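How Does a Robot Learn to Tidy a Bedroom?

A guide for young readers from the Naseo Learning Centre
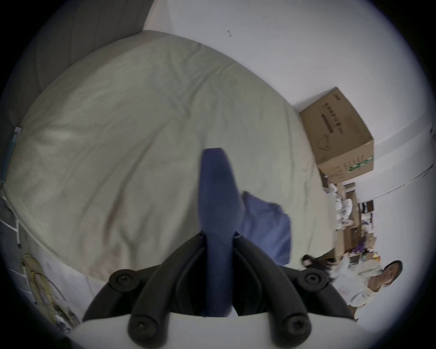 Most people can pick up a piece of clothing without thinking about it. Your hand knows how wide to open, how hard to squeeze and when to let go. A robot knows none of these things at the start. It must be taught, and the best way we have found to teach it is to show it a great many examples.

What is an example?

In our work, an example is a short recording of one small job, done by a person from start to finish. Picking up a sock and putting it in a basket is one example. Folding a cloth in half is another. Each recording holds the pictures from the camera and the movements of the gripper, matched up in time. We call the whole collection a data set. The one we are building now is named Bultitz, and in March it held 2,209 examples.

Why do people hold the gripper?

You might expect the robot to make its own recordings. That can be done, but it is slow, and a robot is heavy to carry up the stairs of somebody's home. Our collectors use a hand-held gripper instead. It has two fingers that close together, much like your finger and thumb. A camera on the tool records the work from close by. Because the lens is very wide, straight lines in its pictures can look bent, and the corners can look dark.

A gripper held by a person can go wherever the person goes. Later, a robot arm called Lunel is fitted with fingers of the same shape, so that what was learned with one can be used by the other.

Why is cloth so difficult?

A cup keeps its shape when you lift it. Cloth does not. It droops, crumples and folds over itself, and the same sock can look long and thin in one recording and like a small ball in the next. Bedding makes the job harder still, as it has creases and bumps of its own. The learning system has to work out where the bed ends and the sock begins.

This is why 600 of the examples in Bultitz show socks and other small items of cloth, and 400 show larger pieces such as towels.

Should the room be tidied first?

No. We ask our collectors to leave rooms as they find them. Real bedrooms have boxes, bags, papers and people in them. If a robot had only ever seen neat, bare rooms, it might not know what to do in yours.

What happens to mistakes?

Sometimes the cloth slips, or the fingers close on nothing. Quang Lưu, who checks the recordings, watches each one and gives it a label. Good attempts are kept for teaching. Failed attempts are stored separately, in a part of the collection called Cocco, where they are used to help the system notice when something has gone wrong.

Try it yourself

You will need a pair of kitchen tongs and 2 socks. Ask an adult before you borrow the tongs.

Drop both socks on your bed. Using only the tongs, pick up one sock and place it on your pillow. Then do the same with the other. Repeat this five times, dropping the socks in a new way each time. Did you hold the tongs at the same angle every time? Write down what you changed.

Words to know

Gripper: the part of a robot, or a tool, that takes hold of things.
Data set: a large collection of examples kept together.
Label: a note that tells the learning system what a recording shows.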